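Wrist views, head views and where the action error comes from

July 2022

Over the last two weeks I reran the Drumo policy with the camera inputs separated, a test Janelle Yap had been asking for since the spring. The question was narrow. The policy takes a head view and a wrist view, and we had never measured which of the two it depends on during the approach and which during the final alignment.

All of it is in simulation. The robot is the two-armed white model we already had, with parallel grippers, placed in a furnished room with a window, two tables and a lampshade that hangs well into the head view. Earlier rooms were mostly bare, and I suspected that the head encoder was doing well there for the wrong reasons.

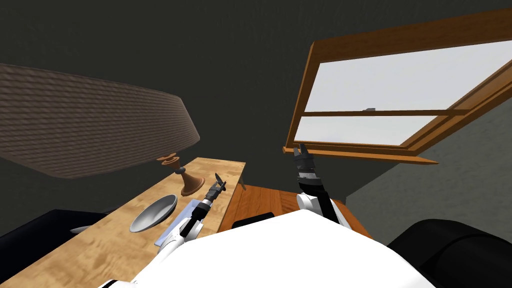 The training set is 400 demonstrations, teleoperated by Etornam Ametepe and Fuseini Acheampong. I held out 80 of them. The remaining ones were used for three policies with the same architecture and the same seed: head only, wrist only, and both. Where a view was removed, I replaced its features with a learned constant vector – zeroing them gave unstable training in the first few epochs, and I did not want to tune around that.

The error measure is the distance between predicted and recorded end-effector position at the end of each action chunk, averaged over the held-out set. It is an offline number. Nkrumah Boateng has objected to it before, correctly, on the grounds that a small offline error can still produce a bad rollout. I report it anyway for comparison with the Uronow runs, which have nothing else.

Head only was nearly as good as both views while the grippers were far from their targets. The features seem to locate large, high-contrast things first, and in this room those are the window frame and the shade. Masking the shade in the head view raised the approach error more than masking the silver-gray bowl on the light table did. I had expected the reverse.

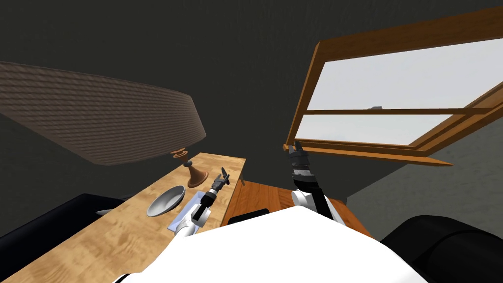
Image: Precious Visser / Vídalín simulation renders

In the last part of each episode the order changes. Head-only error stops falling at step 70 and stays flat, and the wrist-only policy passes it shortly afterward. The combined policy follows whichever single view is better, with a short lag at the crossover. I tried a gating layer to remove the lag. It moved the crossover earlier and made the approach worse, so it is not in the final configuration.

One detail cost me a full day. The wrist crops were being normalized with the head camera's mean and variance, left over from a shared loader in Ramgate. Wrist views close to wood and pale surfaces have a very different distribution from the head views, and the encoder was receiving inputs far outside its usual range. The fix is commit 471 on the internal branch. Anything trained on the old loader should be rerun before it is compared with these results.

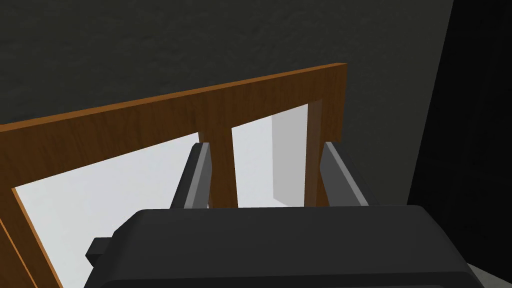

With the loader corrected, the gap between wrist-only and head-only in the final phase widened, and the combined policy improved a little in the same phase. The approach numbers barely moved. I take this as weak evidence that the combined policy had learned to discount the wrist features when they were badly scaled.

Two things are still open. All three policies share one seed, so I can't say how much of the crossover position is noise. The masking test also used a flat gray patch, which introduces an edge of its own. Precious has an inpainting version of the mask half written, and I will rerun the shade and bowl comparison with it once the seeds are done.

Filed under: imitation learning, simulation, cameras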